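Subject: Re: [equipment-planning] Gripper budget for next year: one arm or two?
Date: 2018-07-02

Replying on the list so the other sites can see the numbers.

> We have a line for automation in the draft budget, but it only says "arm and
> accessories" with no split between them. Before I send it up I need to know
> (a) whether we are asking for a second arm or only a second set of fingers,
> (b) what we expect to spend on trays, utensils and other table stock, and
> (c) whether the Gromik quote is still good. The last version of the sheet I
> have is from December and I don't think it matches what was discussed on the
> call. Also, is the cutlery task still the one we are buying for? Somebody
> mentioned moving to folded napkins.

Taking these out of order.

The cutlery task is still the one we are buying for. Napkins are on the wish list, but they need a different finger shape and I would not put them in the same request. Everything in the sheet should be priced against sorting utensils into a tray. If we want napkins later, that is a separate line with its own quote.

On (c), yes, the Gromik quote is good until the end of the quarter. It comes to 2,546 for the arm-side package: finger set, mounting plate, cable kit and one year of parts cover. Freight is included. Tax is not, so please check whether your sheet adds it on the line or at the bottom. Moverura quoted 2,000 for what looks like the same package, but there is no parts cover in it and they want payment up front. I have asked them to requote with cover. If they come back under Gromik I have no objection to switching, but I would budget on the higher figure.

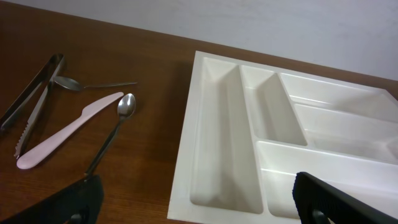 Pads are the part of the request I expect to be questioned, so please keep them on their own line. The December sheet has them folded into "accessories", and once that happens they get trimmed with everything else. The gripping surface is a consumable and we should plan for it that way. A spoon handle gives the fingers very little to hold, as with the one between them here, and all of the holding is done by a narrow strip of ridged pad. Tongs and a plastic knife are in the same set, so the same pads have to cope with thick, thin, metal and plastic. I would put in 300 for pads for the year. Cavalcanti sells them in packs and they fit the mounting plate in both quotes. Buy the textured type. The smooth ones are cheaper and I don't want them.

On (a), I am asking for a second set of fingers and not a second arm. My reasons:

The arm we have is not busy all day. Most of the lost time is in resetting the table between runs, and a second arm does nothing for that. It would also need its own table, its own guarding and a power drop on the far wall, none of which is in the draft. I got as far as asking facilities for a price on the power drop and it was enough to put me off for this year.

A second set of fingers means we can keep going while the first set is having pads changed. At the moment everything stops while the glue sets – usually overnight. If the plate is the quick-change kind (please confirm with Gromik, the quote only says "plate") the swap should be short.

On (b), table stock is cheap but it does need a line. The tray is the main thing. We should hold 2 spares of the same model, because the compartment layout is written into the task and a different tray means redoing that work. Whoever orders them should match the part number on the order form and not the picture in the catalog. Skindness has changed its tray once already under the same product name.
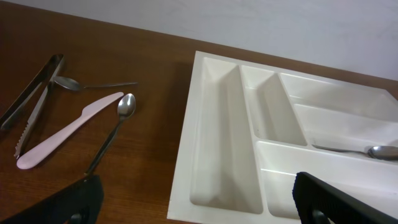
Cutlery tray with one spoon in it; tongs, teaspoon, pink knife and another spoon on the table.

For the utensils, please budget for a mixed lot and not a matching set. I want long and short handles and some plastic along with the steel. Matching sets look tidier on an order, but they make the task easier than what the kitchens will give us. Ordinary retail stock is fine and there is no need to get quotes for it. Put it under small purchases.

Things that are not in the draft and should be:

– A spare wrist camera cable. The lead time was long when I last asked.
– Cleaning supplies for the pads. This can come out of the shop account if you prefer, but then somebody has to tell the shop.
– Training time for the second operator. The draft assumes one person and that person takes vacation.

Things that are in the draft and can come out:

– The extended lighting kit. The overhead light is enough for this task.
– The second table. It only made sense with a second arm.

With those changes I think the total comes in under last year's request, even with the pads broken out. I have not redone the sheet myself because I don't want two versions going around. If you update yours and post it to the list, I will check the quote numbers against the PDFs and reply the same day.

One open question for the other sites: is anyone already buying pads from Cavalcanti on an account? If so we may be able to order under it and skip the new vendor form, which took weeks for Moverura. Please reply to the list and include the account name the invoices go to.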